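The Long, Slow Business of Buying a Board

Merike Butkienė keeps her cutting boards the way other people keep hunting dogs. They live in the kitchen, they get oiled on Monday, and guests are warned about them on arrival. The oldest is a slab of beech with a dip in the middle deep enough to hold soup. She won't have it planed. "It took my mother her whole marriage to make that," she told me, and moved it out of my reach.

I had come to her because I needed a board. My last one, a bendy white thing called a Plasateck, had gone through the dishwasher and come out shaped like a saddle. I set an onion on it and the onion left. A sensible person would have bought another and gotten on with supper. I spent most of February talking to woodworkers.

The first was Urmas Luik, who makes boards in a shed behind his house and sells them under the name Lill. Urmas holds that a board is a piece of furniture you happen to hit with a knife. He likes maple, because it is hard enough to take a beating and plain enough to show when it hasn't been washed. He glues his boards up from strips, turning each one over several times and frowning at it before he commits. I watched him reject a strip that looked to me exactly like the one he kept. When I asked what was wrong with it, he said it was "going the wrong way," and I wrote that down as though I understood.

The gluing matters, apparently. A single wide plank will cup sooner or later, usually the week your in-laws visit. Strips joined side by side tend to argue each other into staying flat. You also get stripes, which some buyers pay extra for and some try to have knocked off the price.
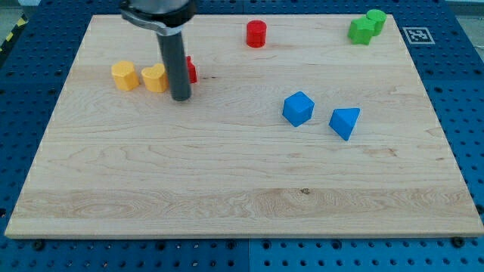 Then there is the matter of knots. Priit Toom, who sells lumber and has opinions to match, says a small tight knot never hurt anyone and that customers who demand clear wood should buy a countertop. Zane Vanags, who teaches an evening class in kitchen woodwork, says a knot is fine on the underside and a conversation on top. The two of them once shared a stall at a craft market. They no longer share a stall.

I took Zane's class. We made small boards, sanded them, wiped them with a damp cloth so the grain stood up, and sanded them again. I had assumed the second sanding was a punishment. Kourosh Rashti, at the next bench, had already made 3 boards in earlier sessions and was giving them all to the same sister. He showed me how to put on the oil – a little, then wait, then a little more – and how to tell when the wood has had enough. You look at it. If it's shiny and sticky, you went too far, and you get a rag.

My board came out with one corner rounder than the others. Zane called it characterful, in the voice my teachers used to use for my handwriting. I brought it home wrapped in a towel and stood it against the tiles, where it looked expensive for one evening. Then I cut a beet on it.

Merike, when I phoned, was not sympathetic. Salt and half a lemon, she said, and stop fussing. The salt took out most of it. What remains is a pink smudge near the round corner, and I've started turning that side toward the wall when people come over, although I did show it to Urmas. He ran his thumb along the edge, frowned, and asked whether I'd thought about making a second one.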